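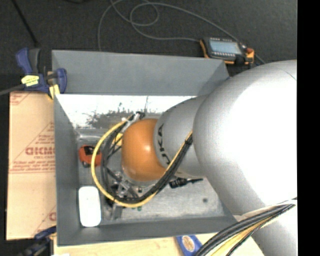

3.2 Bins and their condition

All items in the study were held in grey metal bins with sloping sides. We chose this type because it was already in daily use at the Tedbridge store, where small parts are received, kept and sent on to the assembly benches. The store had 244 bins in service when the work began in November. Of these, 100 were taken for the study and the rest stayed in use as a comparison group.

Bins were given a condition grade from 1 to 4 before the first filling. Grade 1 was used for a bin with no marks that could be felt with a fingertip, and grade 4 for one with dents deep enough to hold a part in place. Scuffs and scratches that could be seen but not felt were noted on the sheet and did not change the grade. Most of the marks were on the inner walls, low down, at the height where the top layer of parts rubs when a bin is moved. The floors were harder to grade. Oil and fine dust tend to settle there, and each floor was wiped with a dry cloth before it was looked at.

Grading was done by the second author and repeated a week later by a member of the store staff who had not seen the first set of sheets. Where the two grades differed, the higher one was kept.

3.3 Filling and emptying

Each bin was filled by hand to a line marked on the inside and then emptied over one working shift. No attempt was made to lay the parts in order. Ferraro and Testa (the Zembridge report) found that parts placed in rows had lost any order by the time the bin reached the bench, and our own early checks agreed with this. A bin was called empty when no part could be seen from the bench side. It was then tipped on to a tray and anything left behind was counted.

Parts left behind were nearly always in one of two places: against the front wall, or in the corners where two sloping sides meet. The slope is meant to bring parts towards the middle, and for round parts it does. Flat parts behave differently - they slide down the side, come to rest against the one below and stay there. Figure 3 gives the count by position for the first 300 emptyings.

Figure 3. Parts left behind after emptying, by position in the bin (front wall, rear wall, corners, open floor). First 300 emptyings, all condition grades together.

Lighting was left as found. The store is lit from overhead, and in a bare metal bin this gives bright patches on the inner walls and darker corners. Staff at the D'Amico site had told us that they often miss parts in the corners for this reason. We did not measure light levels, and the effect of lighting cannot be separated from that of the slope in the results given in Section 4.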